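Sostedia Trial Kit - Frequently Asked Questions

What is in the kit?
One arm, a two-finger gripper, a wrist camera and the Donlow controller. Tables and household items are not included.

How long is the trial?
30 days from delivery. You can extend it once, by 11 days, at no charge.

What kind of work is it suited to?
Light tabletop jobs such as putting plates in a rack or moving small items into a basket. Start with the gripper closed and the middle of the table clear.

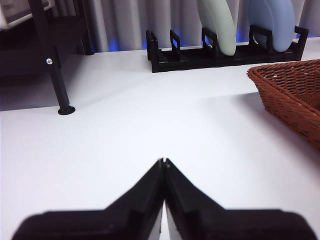 Keep the first runs slow. The default speed is 40 per cent and we suggest leaving it there until you have saved five good runs.

Can I change the fingers?
Yes. Switch off at the controller first - the fingers can pinch.

Who do I contact about returns?
Email Divina Lagman at Trumow. Return freight is organised by us.

Last updated 16 June 2018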